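Final Report on the Student Project: Two-Camera Localisation of Desk Objects for a Tidying Arm

Submitted by Harvey Dhillon, 27 July 2020
Supervisor: Heloísa Bragança
Durrani Laboratory

1. Purpose of the project

The project formed part of the Zetell programme on household and office manipulation. Its aim was to establish whether a small arm could return stationery to a holder more reliably when the view from a fixed camera was combined with the view from a camera at the wrist. Earlier work in the laboratory had used the fixed camera alone. That arrangement gave a good overall position for each object but was poor at judging edges and heights at close range, particularly where books were stacked.

2. Method

Both cameras were calibrated against a gridded surface before each session. The fixed camera supplied a first estimate of the position of every object. The arm then moved to a point near the chosen object, where the wrist camera supplied a second estimate. The two were merged by the Sultar routine, which gives greater weight to the wrist camera as the distance to the object falls.

A total of 285 trials was recorded. Of these, 15 were set aside owing to a loss of timing between the two cameras and were not used in the analysis. The remaining trials were divided between the single-camera and the combined method, and the order of the methods was changed from session to session. A trial was counted as a success if the gripper closed on the correct object and released it inside the holder without touching anything else on the surface.

Object outlines were drawn by hand for 166 images using the Lotiro labelling tool. Each outline was checked by a second student. Where the two disagreed, the supervisor's decision was taken as final.

3. Arrangement of the work surface

Stationery and books were chosen in preference to plain blocks in order to present the system with printed covers, thin objects and open mesh, all of which had caused errors in November.
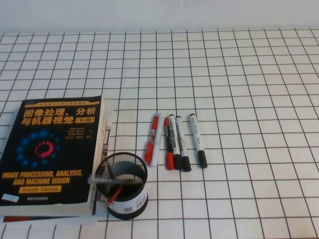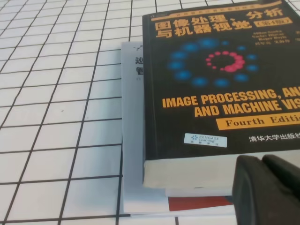
Figures 1 and 2. The book stack on the gridded surface: fixed camera (Figure 1) and wrist camera (Figure 2).

4. Results

The combined method placed more objects correctly than the single-camera method in all 3 object groups: markers, pens and books. The gain was largest for markers lying against one another, where the fixed camera had often treated two barrels as one. For single markers with clear space on both sides the difference was small, and the additional movement of the arm made each trial slower.

Books gave mixed results. The upper edge of a stack was found well by both methods. Lower layers were frequently missed by the fixed camera, and the wrist camera recovered them only when the arm approached from the side on which they projected. Glossy covers also produced false edges under the ceiling lights. Lowering the brightness of the lights removed most of these, but it weakened the labels on pale objects, and the original setting was restored for the final sessions.

5. Limitations

All trials took place on one surface and under one set of lights. The calibration was repeated by hand and depended to some extent on the care of the operator. No trial included a moving object or a person reaching into the workspace.

6. Further work

It is recommended that the approach direction be selected by the system itself, using the outline obtained from the fixed camera. The present software uses a direction set by the operator before the trial. The labelled images and the calibration records have been placed in the laboratory archive, together with a short guide to the Sultar settings used in each session.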